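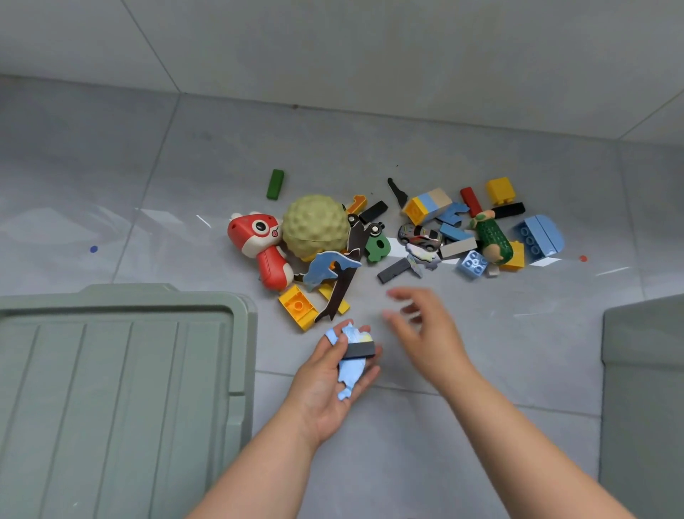

1/
OK, a thread on the Skarnthorpe port fees, because three people have asked me now and I keep typing the same answer with my thumbs on the bus.

2/
Short version: from Sat 1 August, every container coming through Skarnthorpe pays a flat handling charge on top of the old one. The old one goes by weight. The new one doesn't care what's inside, so a box of cheap stuff and a box of pricey stuff pay the same.

3/
If you import machine parts you'll grumble and move on. If you import anything big, light and low-margin (garden chairs, pillows, toys, plastic tubs) it hurts a lot more per dollar of goods. That's the piece I think the coverage has mostly skipped.

4/
I do the books for a small importer, so I see one company's invoices and that's it. Please don't read this as The Whole Economy. We had 14 containers through in the first half of the year. The new charge is $1,041 a box. You can do that one on your phone.

5/
And yes, before anyone jumps in, the port says it needs the money for dredging. I believe them! The channel is a mess and ships have been waiting outside for days at a time. I'd just like to have seen the fee phased in.

6/
What does it do to prices? My guess is not much before the holidays. Most of what you'll see on shelves this fall was ordered back in spring and a good chunk of it has landed already. January is when I'd start looking.

7/
Duarte Rocha thinks I'm too gloomy on this. His argument (we had it over lunch, so blame the noise if I've mangled it) is that the dollar has been strong enough to cover most of the extra cost, and importers are just pocketing that gain and complaining anyway.

8/
He's half right. A strong dollar helps if you pay your supplier in their currency. We don't. Our contracts are in dollars, and so are those of nearly every small firm I talk to. The supplier gets the nice surprise and we get the port bill.

9/
Could you ask for a discount on those grounds? Sure. We asked Teixeira, who ship most of our stuff, and got a very polite email and 15 extra days to pay. Which I'll take, cash flow is cash flow, but it isn't a price cut.

10/
Somebody asked about going through Jumton instead. We priced it. No new charge there, but the trucking is longer and the total came to $2,219 more per container than we used to pay at Skarnthorpe. So no, we're staying put and grumbling.

11/
The big chains will be fine, by the way. They have yearly deals with the port and I'd be amazed if they pay the full rate. I can't prove that, the deals aren't public — but have a look at who didn't bother turning up to the public meeting.

12/
Bit I really don't know: whether the charge will count toward the import figures or get filed under services. If it's services, the goods numbers will look calm while everybody's costs go up, and we'll get a month of confused headlines. If you work in stats and know the answer, my replies are open.

13/
Edit since a couple of you asked: no, Cilar hasn't put its storage rates up. I checked this morning. Their notice is about weekend gate hours, and the rates page is the same as it was.

14/
Right, that's my stop. Will post the August invoice totals when I have them, probably a couple of weeks after month end because the port is never quick with paperwork.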